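Kitchen Duty
An afternoon at Candia, where the robots practice on sinks that don't exist

The door sticks. Someone has taped a note to it, PUSH HARDER, and I do, and I'm in the lobby of Candia on the morning of its December open day with one boot wet and no pen. They lend me a pen. It says Trirkia on the side.

Trirkia is the reason for the trip. It's the software, the practice kitchen – a simulated one, built from scratch, where a robot arm can reach for a faucet handle 1000 times before lunch and not flood anybody's floor. Candia makes it on the second story of an old bakery supply building. Downstairs still smells a bit of flour. Or I was hungry.

Coffee first. Then a short talk, shorter than the schedule said, which I appreciated. The pitch goes like this. Homes are hard. Factories are easy by comparison, since a factory part shows up in the same place every time. Nobody's kitchen does that. Faucets come tall, squat, curved, with the lever on top or on the side or back where you bang your knuckles. So Candia builds kitchens, changes them, changes them again. Different counters. Different tile. A plant where there wasn't a plant.

The tile matters, apparently. I asked twice. A busy backsplash can confuse a vision system that has only ever seen plain walls, so the team goes looking for busy. Same with marble, with its veins and cloudy bits. Same with dark fixtures against dark cabinets. One of the engineers had a whole speech about dark cabinets. Not a happy speech.

Upstairs, four stations. Each one a desk, two screens and a stool that was too high for me. Station one was driving, meaning you hold a controller and steer the simulated arm yourself. I was terrible. I put the gripper through a drawer front, or would have, if the software hadn't stopped me dead. A kid behind me in line, nine years old, opened the drawer on the first go and looked around for the next thing.

Station two was replay. You watch a run someone else drove, slow it down, step back and forth. This is where I spent most of my time and where I finally got what the fuss was about. You don't watch from across the room like a person would. You watch from the arm. Down at the gripper, looking past it, and a kitchen you'd know anywhere goes strange. Sinks loom. Counters tilt. I lost track of which way was up more than once and had to ask, and the guy running the desk said everybody does, first week.

It's a fair point about the job, too. A robot working at a sink doesn't get the real estate photo. It gets the underneath and the edges, whatever happens to be near its wrist, and has to work out from that where the handle is.

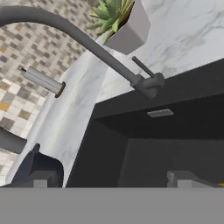

Fung was station three. Fung is the scoring tool, named after a street as far as I could tell, and it's the part the buyers in the room cared about. It takes a finished run and grades it. Did the arm get where it was going, did it touch something it shouldn't, did it dither. Grades go from zero to 4. My drawer run came up on the big screen with a zero next to it and I got a small round of applause.

What does a good grade get you? Less than you'd think, and Candia is upfront about that. Simulated water isn't water. Simulated metal doesn't get slick with dish soap. A run that scores a 4 upstairs can still go badly on real hardware, and there's a binder of those, which they let me flip thru. Lots of knocked-over cups. A sponge that got carried around for most of a morning.

Station four, Pemo, was supposed to be the real arm. Pemo was down for the day. Something in the wrist. It sat there under a work light with its cover off while people took pictures of it anyway. A shame, I'd wanted to see one actual faucet get turned on by the end.

Instead I went back to replay and sat through a few more kitchens. Then the drive station again, for pride. Got the drawer open a hand's width. The line was gone by then and the cofee was too, and they were stacking chairs in the lobby.

I still have the pen. Candia plans another open day in spring, with Pemo running if the part comes in. Wear shoes that can handle the parking lot.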